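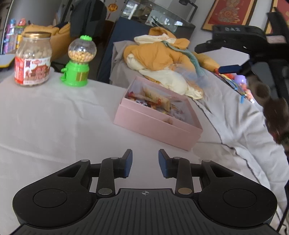 Search this board Search titles only

Home Corners > Kitchen and Pantry > Candy and snack table, how do you keep it in order?

inese_toom
Good evening to all. I would like to ask for advice about our snack table. I live in Kesthorpe with my husband and his mother, and we have guests very often, many of them with children. For this reason I keep a small table in the hall with sweets. On it there is a pale cloth, a pink box without cover where all the small packets go, a big transparent jar with a gold screw lid, and a toy gumball dispenser which the children love more than anything else in the house.

My problem is the pink box. Every packet which arrives in our home ends in it. The tan ones are lying across everything, the small red ones go down into the corner, and what is at the bottom I do not know anymore. Last week I turned it over and I found 78 pieces, and some were older than my patience. The jar is no problem, because it has only one thing in it, and the label has such a nice building with a curved roof that I do not want to take it off.

Would you divide the box, or would you buy a second box? Please do not tell me to stop buying sweets. This advice I already have from my mother-in-law.

pantry_moth
Divide it. Cut two strips of cardboard as tall as the box, make a slit in the middle of each, and push them together into a cross. It takes ten minutes. I did it with a drawer of tea bags four years ago and it is still standing.

Gerrit_K
I don't agree about the dividers. Small packets are all different lengths, and with four little rooms the long ones never fit and end up on top again. Then you have the same mess plus cardboard. Two boxes is better. One for things in their own wrapper that keep a long time, one for what should be eaten this month.

pantry_moth
The strips can be moved, Gerrit. You don't need four equal rooms. One long and two short works fine.

inese_toom
Thank you both. I measured the box now and it is narrow, so maybe only one strip across. I should also explain that the box stands diagonally on the table, because if I put it straight, people take only from the front side. When it is turned they reach in from both ends. My husband laughs at this but I have observed it.

lidia.from.drelleck
Inese, your husband is wrong and you are right, we have the same at our office in Drelleck! I turned the cookie tin a little bit toward the door and suddenly the back row was also disappearing :) I cannot explain it.

What do you keep in the gumball machine? Ours was a birthday present and the real gumballs became sticky in summer, it was terrible, I had to wash every part with an old toothbrush and it still smelled like fake strawberry until October.

inese_toom
Real gumballs, but I fill it only to one third. If it is full the handle becomes hard for the small children and they shake the whole thing. I wash it each time before I fill it again and leave it open on a towel for one night.

Gerrit_K
One third is a good rule. I would also move it away from the jar. Two tall things next to each other with a child pulling on one of them, and glass is glass. Is it glass?

inese_toom
This is a good point. To the sound it is glass, when I tap with a spoon. I have now put the jar at the back near the wall and the dispenser at the front.

hallway_oats
I will be the unpopular one. An open box of sweets in a hallway collects dust, and every visitor puts a hand in it. I would put a lid on it, or move all of it into jars like the one you already have. I bought six at the household shop in Mahawong, the 600 gram size for honey, and now I can see everything and nothing gets lost at the bottom.

lidia.from.drelleck
But the packets are all wrapped, so what does the dust do to them? And a child cannot open a screw lid without help. For me the open box says "please take", and a closed jar says "please ask first".

hallway_oats
Maybe I want them to ask first. I have three nephews.

pantry_moth
Six jars on a hall table is a shop, not a hall.

Gerrit_K
I am with hallway_oats for anything unwrapped and with Lidia for the rest. Whatever you choose, write the month on the packets with a marker. You can't read the dates on those little clear ones, they print them across the fold.

inese_toom
I want to report what I did. I put one cardboard strip in the pink box, not in the middle but closer to the right end. The clear packets with the red and dark printing stay in the short part, and everything else in the long part. I also bought a second box from Plusum, a flat one with a lid, and this one is in the cupboard for the supply. When the pink box is half empty I fill it from there, and not from the shopping bag directly. I think this was my real mistake.

About the marker: it does not stay on the shiny wrappers, it comes off on the fingers. I use a small paper sticker now.

Gerrit_K
Stickers, fine. I still say two boxes, and I see that you bought two boxes.

pantry_moth
And I see a cardboard strip.

inese_toom
You are both very welcome to come to Kesthorpe and take a sweet. From either end of the box.

hallway_oats
How do you wash the cloth? Mine gets colored spots from the gumballs and they don't go out at 40 degrees.

inese_toom
Cold water and dish soap immediately, then the normal wash. If the spot is already dry I leave it overnight in water with a spoon of baking soda. For red it helps only a little.

3398 views

Last updated: October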